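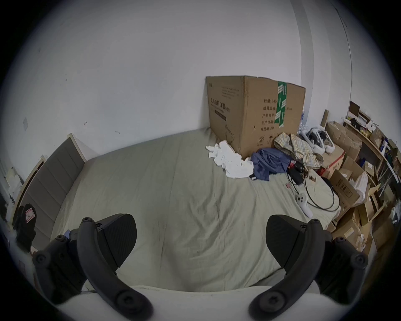

The trouble with a spare bed is that it is the only large flat surface in the home with no opinion about what goes on it. A dining table expects plates. A desk will sulk under a pile of coats. The spare bed takes whatever you bring it, at any hour, and then it is April and your sister is coming to stay. It starts with one thing, usually a carton too big for the closet and too dull for the living room. A brown cardboard box of medical protective masks, say, its flaps closed and a strip of green tape down one side, shoved to the far end of the mattress against the wall. It sits there like a guest who got in early.

I have been thinking about cartons because I spent a Thursday with Kerubo Magesa, who empties small bedrooms for a living. Her company is called Kelidico, a name she got from a website that makes up names, and she charges 525 for a room, including the argument. The argument is always the same, she told me. The owner wants to begin with the drawers. Magesa wants to begin with the bed.

"People will spend a whole morning on a drawer," she said. "Then they go to lie down and there's a box on the bed."

Her method is not glamorous. Everything comes off the mattress and goes on the hallway floor, where it is in the way and has to be dealt with. The sheet comes off next. She is firm about pale fitted sheets, the gray-green sort that catalogs like to name after herbs, which show every crease and smudge and which people go on buying anyway. (I own two.) Then she looks at the headboard, and here she becomes almost tender.

Upholstered headboards with vertical channels have been everywhere for a few years now. They look like a row of well-behaved bolsters, and they collect dust in every groove. The store that sold me mine, Granström, supplied a leaflet advising "regular light care" and left it at that. Magesa uses a soft brush, top to bottom, one channel at a time, and won't be spoken to while she does it. She does the wood trim last with a dry cloth. The corner where the headboard meets the mattress gets its own visit, as it is where small things go to retire. She has pulled out socks, chargers, a slipper or two and once an unopened letter from a bank that no longer existed.

Boxes of supplies are a special case. No one wants to throw out masks. They were bought in earnest, in bulk, and getting rid of them feels like tempting fate. Magesa's rule is that a carton may stay in the home but not at full size. Keep a handful by the front door, put some in the car, offer the rest to a clinic if they are still within the date on the label. Read the label first. If you can't read it, find someone who can, and do it before you haul the thing down three flights of stairs.

She does sell storage, reluctantly. There is an under-bed drawer on wheels called the Goledeck, which she likes, and a vacuum bag system from Lornero, which she does not. "It makes a duvet very small until about two in the morning," she said. "Then you hear it breathing in."

I went home and looked at my own spare room, where the bed was holding a fan, a tent and 13 picture frames I mean to hang. I moved them all to the hallway, as instructed. My sister stepped over them for four days and said the bed was very comfortable.

Reading time: 3 minutes
820 shares
Contact the home desk | © All rights reserved | Back to top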